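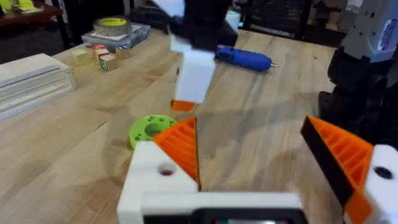
About Posska

Posska is an embedded software company based in Pramstead. We write drivers, firmware and test tools for firms that build measuring and control equipment. Most of our customers make their own boards and need someone to get the software side running on them.

The company started with one contract, a serial driver for a data logger made by Brovden. The logger lost samples whenever the host machine was busy, and the fix meant moving the buffering out of the application and into the kernel. Brovden asked for the same work on its next model, and other firms followed. We now have 26 staff, most of them engineers.

What we do

Driver development for Linux, including kernels with real-time patches. We also port older Windows drivers when the source is available, and sometimes when it isn't – ask us first.

Firmware for small controllers, mainly in C. We can take over an existing code base or begin from a schematic.

Timing and latency testing. Our test suite, Chantharasri, runs 700 checks against a driver and reports the worst case for each one as well as the average. Customers get the full logs and can rerun everything on their own hardware.

How we work

Each project has 5 stages: review, plan, build, test and handover. A project is run by the same lead engineer from start to finish. Source code is delivered with build instructions, and the customer owns it once the final invoice is paid. Bug fixes are free for six months after handover. Longer support is available under a yearly agreement.

We don't design circuit boards or sell hardware. We can read a schematic and tell you if a pin looks wrong, but layout work should go to a board house.

Visiting us

The office is on the second floor, above the print shop. Please arrange a time before coming – the street door is kept locked. Parking is behind the building.

Page last updated 19/04/2018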